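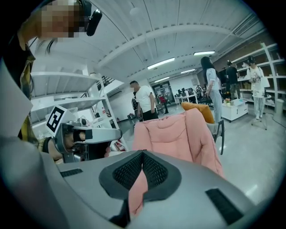

August 1, 2021

Diary of the Reading Room, Zein Library Society

The room opened at 9 and remained in steady use until the evening. Marisol Sorensen completed the summer inventory of the lending shelves. The register now stands at 2408 volumes, of which 346 are on loan. Sixty are overdue, and reminders will be sent this week.

The seating corner has been assigned to members who wish to read on the premises. A red hardcover, A Treasury of World's Classics, is to remain there and may not be borrowed. 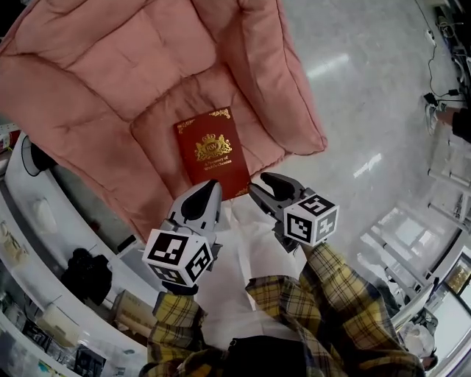
Afternoon session

Karim Hattar led the discussion of short fiction in translation. Attendance was good for a Sunday. The group agreed that the older translations read stiffly, although two members preferred them on the ground that they keep the long sentences of the originals. It was decided to read both versions of the next story 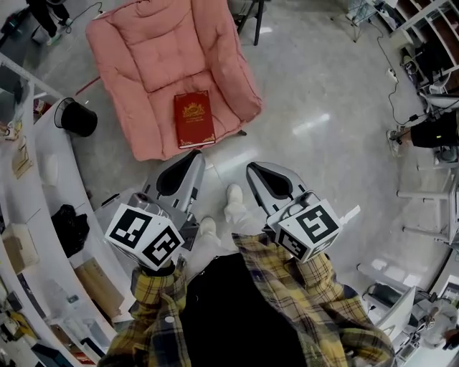

and to compare only the opening pages, as the full text would take more than one meeting. Copies will be left at the desk.

The question of loan periods was raised again. The present term of three weeks has been in force since last November and has not reduced late returns.
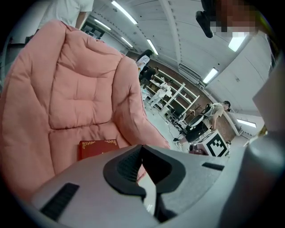

Perihan Kılıçarslan replied that the term was too short for long novels and that members kept them late in order to finish them. She asked for four weeks, with one renewal. The matter was held over to the next meeting.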